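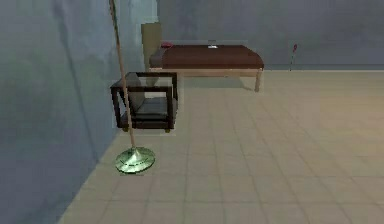

The practice bedroom in Vosteo, from floor level. Lamp, armchair, bed, and a whole lot of tile.

Print this thread | E-mail this thread
103 shares | 8 comments

1/ OK, I have been teaching a simulated robot to get around a bedroom by driving it myself, by hand, with a game controller, and I'm having the best time. Long thread. Get a snack.

2/ Quick setup for people who follow me for the bike stuff: the simulator is called Vosteo, the room is one of its stock rooms, and the robot is Arnus, which has wheels and an arm. I drive, Vosteo records everything I do with the sticks, and afterward a learning program tries to copy me. Each recorded drive is called a demo.

3/ The task sounds tiny. Start out on the open floor, drive to the near side of the bed, stop close enough to reach over it, square up, hold still. Picking anything up comes later (there's a small white thing on the cover that I have my eye on!!).

4/ My first drive took forever. I was looking at the room from up high, like a board game, and it felt easy, and I still clipped the lamp base. Twice. It's a flat round disc and it reaches out a lot farther than the pole does. My eyes went to the pole every single time.

5/ So I dropped the view down to floor level, and wow, what a difference. Everything gets big. The armchair is suddenly a piece of architecture. You start giving things room the way you do when you back a trailer into a driveway.

6/ The floor tiles turned out to be my best friends. The grout lines run off toward the back wall, so if I keep one line steady in my view I know I'm driving straight. When the lines start to swing I've let my thumb drift. I'm a thumb drifter, I have learned this about myself.

7/ Somebody asked last time if I could script the path and skip the driving. Sure, for one start point in one room. But I want it to handle starting from all kinds of places, a little crooked, a little too near the chair, and I'm a lot faster at showing that than I am at writing it down.

8/ Controller settings, for the three of you who care: left stick is drive and turn, right stick is arm, left trigger is slow mode. I live in slow mode. I also put a dead zone on both sticks, and that got rid of a tiny shiver in the recordings that I'd been blaming on the physics.

9/ The Arnus model has a square black-and-white marker on it, in a white frame, with a wheel on one side and a row of rounded black segments fanned out on the other. I've gotten weirdly fond of that marker. Once it's in my view I can tell at a glance which way the body is pointed.

10/ Getting close to walls is its own skill. The wall is gray and blotchy and there's not much on it to judge distance by. What I watch is the line where the wall meets the floor, and how near the robot's parts come to crossing it.

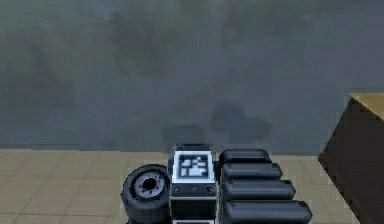
11/ Wall practice! I spent a whole evening on this and it was the most useful evening of the project. Creep up, stop, turn away, do it again from a worse angle. There's a big wooden block to stay off of too, which kept me from swinging wide whenever I felt like it.

12/ Here's a thing I got wrong for days. If I came in badly, I would hit reset and throw the drive out. I wanted clean demos only! Beautiful ones! And the robot that learned from those was lovely right up until it got a few inches off, and then it had no idea what to do with itself.

13/ Of course it didn't. I had never shown it anyone being a few inches off. So now I come in crooked on purpose, stop, back up, fix it, and keep going, all in the same recording. Those are the drives I'm proudest of and they look terrible.

14/ One catch with the crooked ones. The learner copies everything, including the part where I steer the wrong way to set up the mess. So I drive into the bad spot first and start recording once I'm already in it. Then all it sees is the fixing. If you take one practical tip from this thread, please make it that one.

15/ Numbers, because I love numbers. I recorded 103 drives. I kept 81. The rest were lamp hits, a few where I forgot what I was doing and parked facing the wall, and one where I sneezed. (The sneeze drive is a wild ride. I saved it in a separate folder.)

16/ I did them in batches with a break in between. By the end of a long batch my stopping distance gets sloppy and I start rounding off the last turn. You can see it plain as day if you lay all the paths on top of each other, a nice tight bundle early on and then spaghetti.

17/ Pausing is another one. When I stop to think, the robot stops too, and the recording now has a chunk of it standing there doing nothing. The first trained version would roll out a little way and then simply park, forever, perfectly content. I had taught it to daydream.

18/ Fix for that: decide the whole route before I press record, say it out loud ("past the lamp, wide of the chair, straight to the bed, square up") and then go. I still hesitate sometimes. If it's a long one I trim it out afterward. The hold at the very end stays in, obviously.

19/ I also tried the other way of showing it, where you skip the sticks and drag the simulated arm from pose to pose with the mouse. For the arm I really like it! You set the pose, nudge the elbow, save, next pose. For driving it was miserable. The base slid around like a shopping cart and none of the speeds made sense.

20/ So my current plan is mixed. Sticks for getting to the bed, dragging for the reach. The two halves have to meet in the middle, and at the moment they meet with a jerk. I think the driving demos need to end with the arm already tucked in the same way every time. Mine end with it tucked in whatever way I felt like.

21/ Training itself runs overnight on my desktop, which sits under the stairs and makes the hallway very cozy. The code is a small open package called Asamoah that a reader pointed me to back in July. The instructions are short and kind and I only got stuck once (wrong folder, my fault entirely).

22/ And the result so far: from the middle of the open floor it drives over to the bed and stops where I'd stop. It takes the last turn a bit late, the way I do. I watched that little late turn and laughed out loud, it's my turn! It drives like me!

23/ From over near the armchair it's shakier. It goes wide, which I like, and then sometimes keeps going wide, which I like less. I only have 8 kept demos that begin over there, so that's where the next batch goes.

24/ Things I want to try next, in no real order:
- moving the lamp between drives so it can't just memorize where the base is
- starting with the robot pointed the wrong way entirely
- a slower turn limit, so my thumbs can't get me into trouble
- the reach for the small white thing, finally

25/ Moving the lamp worries me the most. I've got a hunch that it has learned "turn after this many tiles" and isn't looking at the lamp at all. Easy to check, slightly scary to check. I'll post whatever comes out, including if it plows right through.

26/ If you're thinking of trying this, do. A cheap controller is fine, mine has a sticky shoulder button. Start with a task that feels too small. Record a handful, train on that handful, and watch what it does before you sit down to record a hundred. I did it in the opposite order and had to redo a lot of driving.

27/ I'm showing the whole thing live at the Kovimthorpe maker night, and I'm bringing a second controller so people can have a go at parking by the bed. Come drive! Best clean run gets to name the next checkpoint.

Share this thread | E-mail this thread | Print
Comments (8), showing 5

tinplate_otter
The tip in 14 just saved my weekend. I had been recording the swerve along with the recovery and wondering why my robot kept swerving for no reason at all.

lowgear
How slow is slow mode? I tried something like this with the sticks at full speed and got seasick from the floor-level view.

Thread author
@lowgear I have it at around a third of full speed. Also try looking farther ahead, toward the back wall. Staring at the tiles right in front of you is what got me queasy the first night.

mossy_bracket
Please post the sneeze drive.

quietservo
I'd bet money on your hunch in 25. Mine had learned the route by heart and sailed through a chair the first time I moved it. Shuffling the furniture every few drives sorted it out, but I needed a good many more demos. Looking forward to the next thread!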